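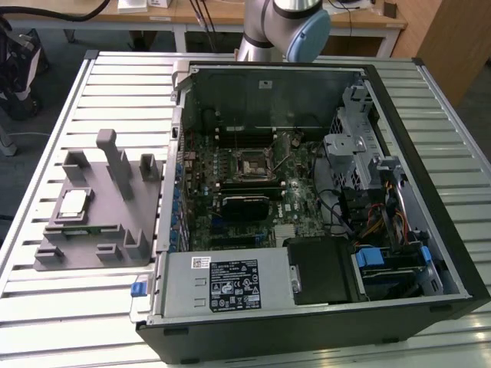
Rovar Gallery photo show: did anyone go yet?

Print this thread | E-mail this thread

munther_aoun
August 31, 2026
Good evening to all. I visited the exhibition of Éabha Horgan at the Rovar Gallery, the one with the photographs of the river ferries. There are 56 prints and the entry is free. I liked very much the small ones in the back room. The big prints near the door I found too dark, and I could not read the faces of the people. Is it the lighting or did she want it so?

gobnait_k
She wanted it so. She said at the opening that the ferries leave before sunrise and she does not brighten anything after.

enda.h
Then she should ask the gallery for better lamps. I stood in front of the rope picture for a long time and saw mostly my own jacket in the glass.

gobnait_k
I had no reflection at all. Did you go in the afternoon? The sun comes through the street window.

enda.h
Yes, after lunch. Still, a gallery has curtains.

munther_aoun
Thank you both. I also went in the afternoon, so I will try once more in the morning. One other question: the catalog says the oldest ferry crossing is from 1688, but the wall text gives no year. Which one should I believe?

EamonG
The catalog, I think. The wall text was shortened. By the way, it costs 14 at the desk and they printed only 1000, so do not wait too long if you want it.

enda.h
The paper is thin for this price.

munther_aoun
For me the paper is fine. I bought two.

Recent threads
Umik print fair, who has a table?
Kura ceramics evening moved to the upper hall
Fitzgerald Room: drawing class for beginners
Framing large prints without glass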